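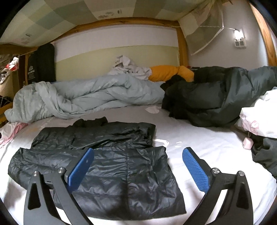 Print this page | E-mail this page

Open day at Flondemura, Hestley
30 Mar 2022

I'd been meaning to get out to Hestley since December, when the first open day got called off on account of ice, so when the new date came up I signed up the same evening. Good thing too, they capped it at 35 people and I was near the bottom of the list. Parking is behind the bakery, by the way, and the sign for the entrance faces the wrong direction.

Flondemura does household handling. Laundry, bedding, coats, all the floppy stuff that robots are so bad at. The first half of the tour is the recording side, where people do the chores themselves with a gripper held in the hand, and the arm is supposed to learn from that later. They had 1760 recordings of winter jackets alone! I got a turn and it's much harder than it looks. You go for the hem of a puffer jacket with two fingers and the thing just slides off, or you get a pinch of the outer shell and none of the filling, and then the sleeve flops back over everything you just straightened. My best attempt looked like a jacket somebody had slept on.

Then we went next door to see the arm, which they call Caron, and this is where the day got interesting (and I promised a few people on the mailing list I'd write it up properly).

Caron was going to fold a jacket on a low bed. We stood behind a line of yellow tape. First try went fine — slow, but fine. On the second try it took hold of the hem, lifted, and kept lifting. The jacket came up off the sheet, one cuff snagged on the bed post, and the arm went on pulling. You could hear the stitching go. The operator hit the stop button and the arm froze, as it should, but the gripper stayed shut with the jacket stretched tight between it and the post.

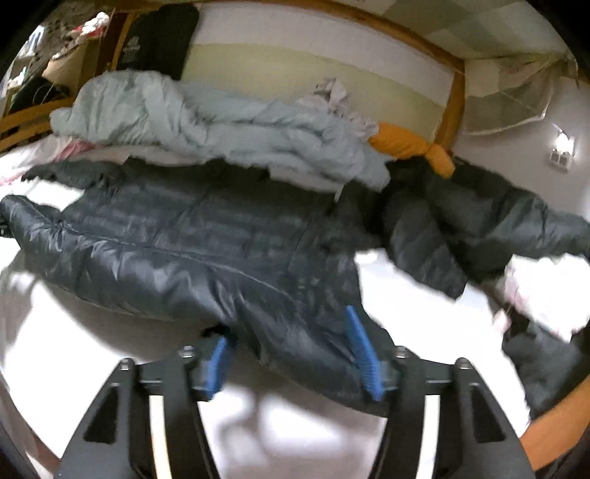

So now there's a stopped robot holding a tight piece of nylon, and the operator did what I think most of us would do and reached in to free the cuff. A colleague yelled at her to leave it. Quite right! If that cuff had come loose on its own it would have whipped straight at her face, and she had no glasses on. They backed off, got a pair of long scissors and safety glasses, and cut the jacket near the post. No one was hurt. Poor jacket, though.

What impressed me was that they didn't hurry us off to the coffee. They pulled up the log on the big screen and went through it with us standing there. The pull limit lives in a settings file made by a tool called Warnidetti, and after an update the week before, the file had gone back to the factory value, 100 newtons. The value they normally use for clothes is 6. The screen at the start of the demo does show the number, in small gray type, and it had been clicked past.

I asked whether the gripper should open when you hit stop. Their answer was that it depends what it's holding, and for a glass or a pan you'd want it to stay closed. Fair enough, but I'd still like a separate release button on the tape side, within reach. One of them wrote that down. They also said the limit will have to be typed in by hand before each session from now on, which sounds like a pain and probably should be.

We never did see a third fold. The bed was roped off for the afternoon and we got an extra half hour with the hand grippers instead, and I managed one decent sleeve. Coffee was good, the lemon bars were gone by the time I got there. The next open day hasn't been set yet but I'm going, and I'm bringing my own safety glasses.

Contact us | Copyright 2022, all rights reserved | Back to top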